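Nurar Envoy List: read me first

Hi, and thanks for grabbing the data! I keep a list of who represents whom abroad (ambassadors, consuls, chargés d'affaires and the odd honorary consul), because I got tired of digging through old press releases every time somebody was recalled. There are 380 postings in the main file, one row each, and 182 of them have a confirmed start date. The rest only have a year, so please don't do day-level math on those! 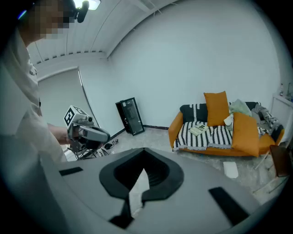
Interim appointments get their own code, INT, in the status column. I count someone as interim until the successor hands over credentials, even if the name was announced months earlier (I know some of you do it differently, and that's fine). If a post is vacant, the name field is blank and the status is VAC.

The file called xavier.csv holds the 20 rows I couldn't settle. Mostly it's two sources giving different departure dates. Xavier is just what I named the cleanup script, and it stuck.

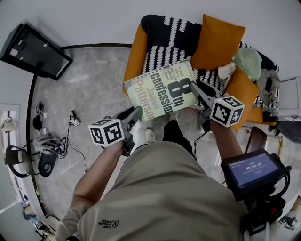

Herelstead, July 19, 2020

Small update this time. I fixed the accents in the city names, merged the Grinunley consulate rows that had been entered twice, and added an end_reason column (recalled, retired, transferred, unknown). It's still pretty patchy for anything before last December. If you spot a mistake, send me the row number and a link to your source and I'll get it into the next version.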